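Amley Laundry Project — Fault Report
Group 6: Sayaka Oshima, Obed Asamoah, Gervasio Ulloa
Supervisor: Delia Zúñiga
November 27, 2019

What happened

Door-opening run, right arm. Grip closed OK, pull started OK, then the wrist kept pulling after the stop command. Door was already at the end of its hinge. Gervasio hit the e-stop. No one hurt, hinge slightly bent, one finger joint on the right hand stripped.

Cause

Took us two days to find. The force limit on the right wrist was set to 400 in the config file but the controller reads it in different units then the left one, so in practice there was no limit at all. Left arm was fine the whole time. Also our log only saved every 30 cycles — the cycle we needed was missing. Obed had to rebuild it from the motor currents.

The stop command itself was sent. It sat in the queue behind the pull. That is our mistake, we put both on the same channel in June and never went back to it.

Fix

Stop now has its own channel. Both wrists share one limits file. Pull speed is down untill we trust it again.

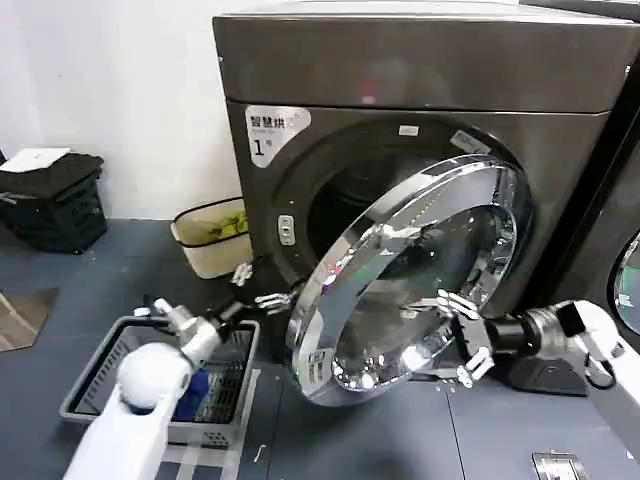 We also split the door task in two. Right hand does the door only, left hand stays out of the opening until the right one reports a steady hold. Slower, but if the grip slips there is only one arm to worry about.

Still open

Replacement joint not here yet, using the spare from the Panon hand. Logging every cycle fills the disk after 3000 — Sayaka is looking at it. Retest with Delia before we load any clothes.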